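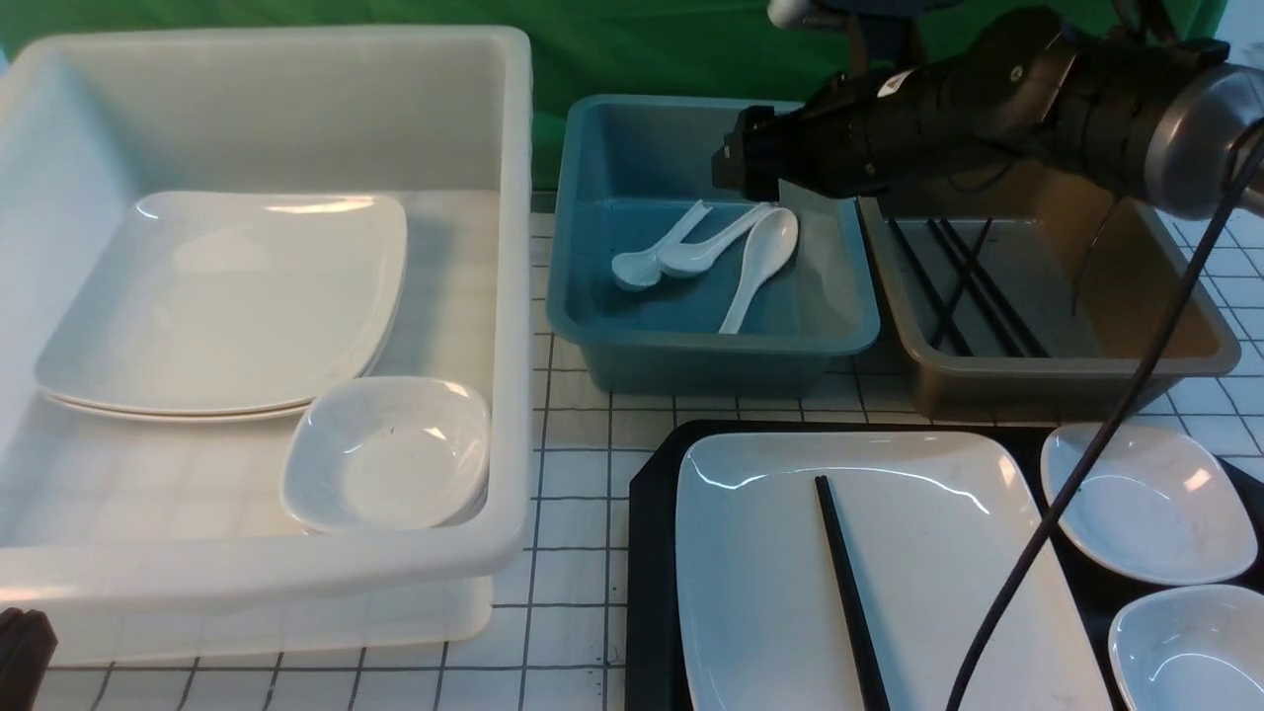 ## Bins, Spoons and Other Settled Arguments

The Bostach canteen has a new system for clearing tables, and the system is bins. White bin for plates and dishes, teal tray for soup spoons, gray-brown tray for chopsticks. If you can sort laundry you can do this, and if you can't sort laundry you've at least met someone who can.

Why now? Because in October we placed an order for replacement chopsticks that would have embarrassed a wedding hall. We own 3,000 of them on paper. On a bad Tuesday-lunch sort of day the serving line was down to 38, and two of those didn't match. They hadn't been stolen. They had been riding into the kitchen on top of dirty plates, sliding off, and retiring to the scrap bucket.

The chopstick left lying across a plate is the repeat offender. It looks elegant there, like a restaurant review. Please pick it up and put it in the gray-brown tray before you hand over anything else.

The soup spoons get the teal tray to themselves. They're ceramic, they chip if a plate lands on them, and Heso has raised the price again. Lay them in. The old habit of dropping them from shoulder height made a lovely noise and cost us a shelf of spoons.

Then there's the white bin. Square plates go in one stack, flat on the bottom. The little square dishes go in a second stack alongside. A dish on top of a plate on top of a dish is called a tower, and we had enough of those over the summer.
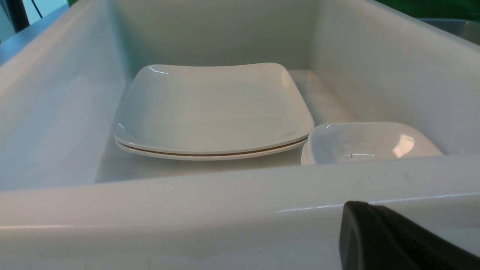

## What We're Still Arguing About

- **Rectangular plates.** Too long to share the white bin politely. Leave them on your black serving tray and slide the whole thing through the hatch.
- **Sauce.** Tip out what's left before you stack. Chili oil travels.
- **Stack height.** The Zaugg racks take 5 square plates to a slot, so stop at five. The kitchen would also like to be able to lift the bin.
- **Labels.** The Uvden building put labels on all their bins and people now stand there reading them while a line forms. We're trying color alone through the end of the month.

Complaints go in the suggestion box by the hatch. Chopsticks do not, and we've had to empty it twice.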